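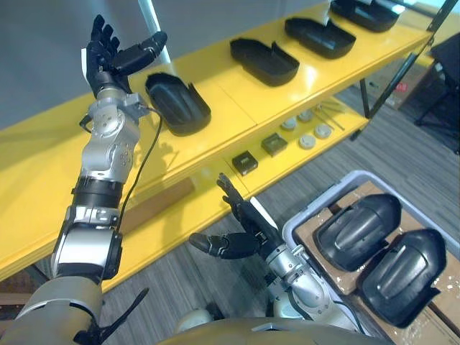

Right, hallway thread. Finally got round to measuring up for the new shoe bench and I've been up since 6am being annoyed about it

Hall is narrow. Like properly narrow. Front door swings in and eats half of it before you've even put a coat down

Went with the Plokitz in the end. 33cm deep, lid lifts up, £649 which made me wince but the cheap ones all had legs you trip over

Was going to get the Delow one. Nicer colour. But the lid opens towards you and you'd have to stand on the stairs to get your boots out. No thanks

Tip: masking tape on the floor first. Leave it down for a few days and walk in with shopping bags. I moved mine 3 times 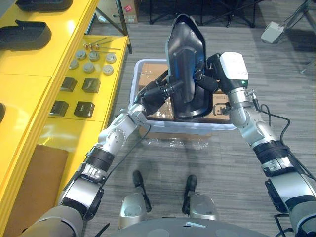 Also check the skirting!! Ours sticks out so nothing sits flush. Either cut a notch in the back or live with the gap. Living with the gap

Hooks. Put them higher than you think, long coats drag on the bench otherwise. 2 rows if you've got kids, low one for school bags

Mirror goes opposite the door not next to it. Makes teh whole thing feel wider, didn't beleive it til I propped one up

Paint is Ternent, the chalky green. Marks if you so much as look at it. Wish I'd gone for the wipeable one below the hooks

Someone asked about the runner, it's from Parsons, end of roll. Get the grip stuff underneath, ours slid all over in January

Lamp next. No socket at that end obvs. Will report back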